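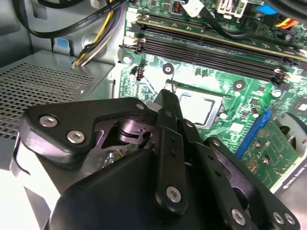
The gripper that kept seeing itself

November
by Harriet Quintanilla

So I finally fixed the self-masking bug, and I'm writing it up while I still remember what I did, because last time I solved something in this codebase I had to solve it again three months later.

Quick background if you're new. Potik is our little perception package. It takes the wrist camera feed, figures out where the parts of a computer are (memory slots, processor, cards) and hands those poses to the planner, which we call Dikora. Cheng-en Mak wrote most of the planner. I wrote most of the stuff that gives the planner bad information!

The trouble with a wrist camera inside a desktop case is that a huge part of what it sees is gripper. Black fingers, black plates, shiny silver screws. And a motherboard is full of long dark shapes and shiny round things too. The memory slots are black. The frame holding the processor is dark. There are mounting holes with dark rings around them, and to a feature detector those look an awful lot like the holes drilled in our finger linkages. You can guess where this is going.

For weeks Potik would lock onto a finger and report it, with great confidence, as a memory slot. Dikora would then plan a lovely smooth path toward the finger, and the finger would move away, being attached to the arm, and the target would move with it. Ghada Haddad called this the donkey and the carrot. I had a less polite name for it.

My first fix was a fixed mask. I painted over the gripper in one image, saved it, and told Potik to ignore everything under the paint. It worked great as long as the fingers never opened or closed. Then I made the mask bigger so it covered every possible finger position, and that ate the processor whenever we got close to it. Back to square one.

What I have now is a mask drawn fresh every frame from the joint readings. We already know where the fingers are — the driver reports it — so I project the gripper model into the camera view and grow the outline by a few pixels. I'd put off doing this because I figured it would be slow. It takes 19 milliseconds, which fits fine in our loop, and I feel pretty silly about the weeks with the paint.

There was one more snag, and it cost me a whole evening. The mask lagged. When the fingers moved fast it trailed behind them like a bad shadow, and a sliver of real finger stuck out the front, and of course Potik grabbed the sliver. I was sure my projection math was wrong. I rewrote it twice. Then Ionuț Ghiță looked over the logs and asked why the camera timestamps came from when the image arrived and the joint timestamps came from when the reading was taken. The gap was 37 milliseconds. I'd been matching every picture with the wrong hand position the whole time, and the math I'd rewritten twice was fine to begin with. I put the first version back.

I reran the saved recordings after that, all 425 of them. The false memory slots are gone in all but 20, and those 20 have a different look to them. Mostly it's glare. The metal lid on the processor throws back so much light at certain angles that the edges wash out, and Potik shrugs and guesses. I tried dropping the exposure and the processor came back beautifully, but then everything black turned into one big blob, slots included. Maybe two exposures, alternating? Cheng-en hates this idea because it halves the rate he gets poses. We're still arguing about it.

A couple of smaller things I changed while I was in there:

Potik now says "I don't know" when more than half of a part is hidden behind the gripper. It used to fill in the rest from memory, and Dikora took that as gospel.

The debug view draws the mask in bright pink. Please don't ask me to change the color, I love it, and I spotted the lag the minute I turned it on.

Next up is cables. They sag, they cross in front of things, and I have no model to project for them the way I do for the fingers. Ghada wants to treat them as keep-out blobs and let the planner go around. I think that'll leave us with nowhere to put the gripper in a crowded case, but I don't have anything better yet, so blobs it is for now.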